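Why does my arm get worse when I add more demonstrations?

Posted in Robots and Automation, 04/07/2026
Asked by slowgripper

Hello all, and thank you in advance for reading, as I know this is long. I have been trying to repeat the result from the Betancur write-up at home, the one where a small arm learns button pressing and pick-and-place by copying a person. Their chart shows success climbing nicely as demonstrations are added. Mine went the other way! With 1,450 demonstrations the policy pressed the right button 80 percent of the time. I spent two more weeks collecting, got up to 2,000, trained again with the same settings, and now it sits at 70 percent. I am using the Vernetti training scripts, with nothing changed except the folder it reads from. Has anyone else seen this? I'm a bit heartbroken about those two weeks.

Answered by marmalade_lathe

More data is always better so it must be a bug. Delete the cache folder and run it again.

Answered by Grumex Hobby Bench

Oh, I feel for you, and please don't throw those two weeks away yet. We run a little bench with a couple of arms and went through almost the same thing last October, on the Skastidov controller. I'd look at three things before touching the training settings, and I'd go in this order so you don't end up changing everything at once the way we did.

1. How many times you ran the test. You don't say how many tries are behind each percentage. If it was ten or twenty, the gap between your two numbers could easily be plain luck. Run both policies on the same set of starting layouts, switching back and forth between them, and do it on one afternoon with the same lamp on. It's dull work, so put some music on.

2. Whether you changed your habits. People get quicker and lazier as they go (I certainly do). Our early demonstrations came straight down on the button, and the later ones swooped in from the side. The policy learned something in between and kept brushing the rim of the cap. Play a few from the start and a few from the end next to each other - you will probably see it within a minute. If you do, train on the new batch alone and see how it behaves.

3. Whether the layouts really vary. Ours looked varied until we noticed that the target was nearly always on the same side. Now we use a tray with two buttons, one green and one red, and put other things close to them, such as a soft toy apple right up against the red one or a notched foam block beside the green. Matching colors keep the policy from getting by on "go to the red thing," especially when the tray is red too.
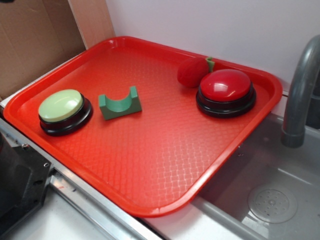 4. The labels. Sorry, I said three, but this one bit us later. If each demonstration has an instruction attached, check that the second batch words it the same way as the first. "Press red" and "push the red button" are the same to you and me, but a small model that saw one of them only a handful of times may do something odd with it.

If none of that turns anything up, come back and post your test sheet, layouts and all, and I'll gladly go through it with you.

Answered by tinplate_otter

Agree with the long answer above. I'd only add that it's worth checking whether the script picks a fixed number of training steps. If it does, the bigger set gets fewer passes over each demonstration, and you'd have to raise the steps to make a fair comparison. Look for it in the config file, near the batch size.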